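Open Tuesday at Orkero: the gallery

Orkero opened its Pravstead workshop for one evening in November, and the invitation promised "robots at work, coffee, parking." Two of the three were true without qualification. The parking had 12 spaces, and the sign-up sheet had 30 names on it by lunchtime.

Aicha Lahlou ran the tour and carried the tablet, which meant she was in charge of the humanoid and also of us. She asked everybody to stay behind the tape. The tape was then stepped over, apologized to, and moved back a yard.

The humanoid wears clothes, more or less. The first question of the evening was about its hands. The second was about its laundry.
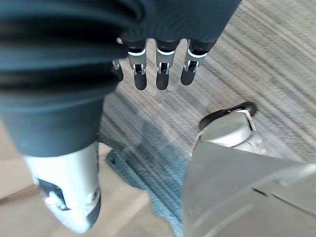 Fingers down, nothing in them. The ribbed teal sleeve stops just above the white bands, and one gray foot is on the striped carpet.

Maricruz Ventura, who looks after the hands, took questions for 18 minutes and answered the one about handshakes four times. The answer is no, not this year. She also explained that the fabric keeps dust and curious fingers out of the joints, while looking at a man in the front row who had both.

After the break came the walking demo. The robot crossed the carpet, turned, and came back, at a pace familiar to anyone who has followed a relative through a museum. There was applause. Someone from Lozano, who supplies the workshop's carts, asked if it could go faster. Aicha said yes and did not touch the tablet.

The evening closed with a raffle for a Milow desk lamp, which drew a bigger crowd than the battery talk.

The next open evening is planned for spring. Doors at 6, closed shoes please, and use the lot behind the bakery if ours is full. Questions about school groups go to Maricruz at the front desk.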